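The Ten-Minute Table
2 min read

Rhonda Arsenault clears hers every night. 11 minutes, timed. Small stuff first, cloth last, no sorting by owner. "Sort later, or never," she says, already folding.

Her place in Stunholm is tiny, one table for meals, homework, blocks. So everything lands there.

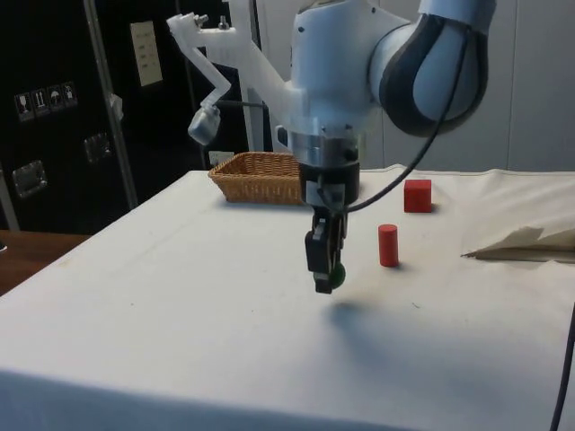

Baskets beat boxes for this. No lid, no excuses. Wicker is kind to a white cloth too, and one kept at the back of the table, empty, is ready for teh red cube, the red cylinder, the little green ball. Crumpled bits go last.

Related
The Drawer by the Door
Hiba Qudah Folds Everything
Small Rooms of Gesgate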